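Front Page | Phones | Tablets | Wearables | Audio | Deals | Forum

Gadgets > Phones > News

Tadent's new phone gets a button back, and would like some credit for it

Tadent has announced the Jaltberg 11, a midsize Android phone whose headline feature is a physical camera button, something the company removed two models ago and described at the time as "clutter." The button is back on the right side, a little lower than it used to be, and has been given a name. It's called the Key. Tadent spent nearly a quarter of its October presentation on the Key.

To be fair, it's a decent button. It has a half press for focus and a full press for the shutter, and holding it down from the lock screen opens the camera without waking everything else first. Older readers will recognize this as how cameras worked. You can also set it to open the flashlight, the voice recorder or a payment card, though not a third-party camera app, which is what a good share of the people asking for a camera button wanted it for. Tadent says it is "listening closely" on that point. It was also listening closely about the headphone jack, and we all remember how that went.

The rest of the phone is a careful step forward from last year's. The screen measures the same, the battery is slightly larger, and the whole thing has gained 11 grams, most of which you'll feel in the top half because of the new camera bump. The bump now runs the full width of the back. Tadent calls it a "horizon." It does stop the phone from rocking on a table, so we'll let them have the word.

Battery life is the more interesting claim. The company promises 22 hours of mixed use, a figure that comes with a footnote, and the footnote comes with its own footnote. As far as we can make out, mixed use means a few calls, a lot of reading, some music with the screen off and no navigation at all. Anyone who drives for a living should probably cut that number down before bragging about it. Charging speed hasn't changed from the last model, and there's still no charger in the box. There is a sticker in the box.

Pricing is where things get a little odd. The base Jaltberg 11 will cost $421, which sounds like somebody typed it in while looking at something else. Tadent's explanation is that it wanted to "move away from psychological pricing," and it's true that no one's psychology will be affected by $421. The version with double the storage costs $107 more. There's no memory card slot on either one, so choose with some care, especially if you shoot a lot of video and never delete anything.

Carriers have been quieter than usual. Uibo will sell the phone on a monthly plan and is throwing in a case, available in gray or a different gray. Gellden, which carried the last three Jaltbergs, says only that it is "reviewing its lineup." In the phone business that can mean anything from a contract dispute to someone being on vacation. Gellden customers who want the new model can buy it unlocked and bring it over themselves, and the phone supports all of Gellden's current network bands, according to the spec sheet.
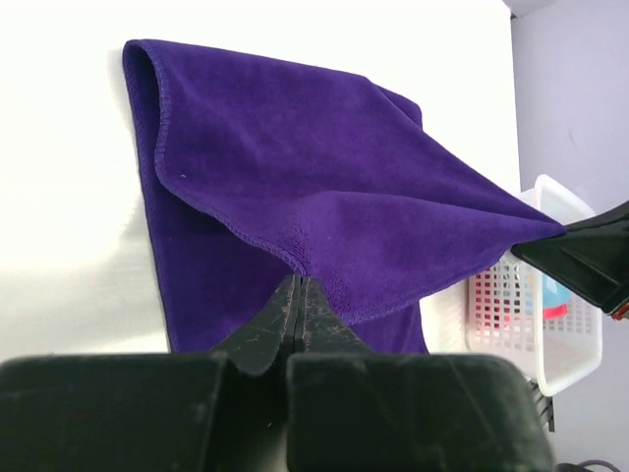
What about the older models?

The Jaltberg 10 stays on sale at a lower price, and for plenty of people it will be the smarter buy. It has the same screen and the same processor with a slightly lower speed limit. It doesn't have the Key, but it does have two volume buttons, and either of them will take a picture if you press it while the camera is open. Tadent didn't bring this up on stage.

Software support is the one real reason to pay extra. The 11 gets five years of security updates, two more than the 10, and Tadent has put that in writing this time. The company's record here is mixed. The Jaltberg 8 got everything it was promised, while Jaltberg 9 owners waited through most of a summer for an update that mainly changed the shape of the icons and moved the alarm clock. If you hang on to a phone until the back falls off, the two additional years are worth more than any button.

Trade-ins open the same morning as preorders, at 9 a.m. Eastern. Tadent will take any working phone with an uncracked screen, and it gives a small bonus for its own brand. The bonus comes as store credit, good on accessories, and the accessories page at the moment lists one case, one cable and a lanyard.

We've asked for a review unit and have been told we're on a list.

Comments (6)

dialtone_dan
Still using my 8. Camera button works fine, thanks. I've now been behind the times long enough to be ahead of them.

mrs_kettle
Does the half press work with gloves on? The old one didn't and I'm in Minnesota. Article doesn't say.

pocketlint44
$421 is a weird price but I'd rather see that than $419.99, which is what they'd have charged two years ago. My bigger gripe is the storage. Over a hundred bucks for a part that costs them next to nothing, and no card slot. Hard pass until it gets discounted, and Jaltbergs always get discounted by spring.

halfbars
Gellden customer here. Asked in the store and the guy told me he'd never heard of it. He was standing next to a poster for the 10.

dialtone_dan
@mrs_kettle mine works with thin gloves, not with mittens. No idea about the new one, they moved it lower so maybe worse?

squarepeg
Is the lanyard included or is that extra

Phones | Tablets | Wearables | More news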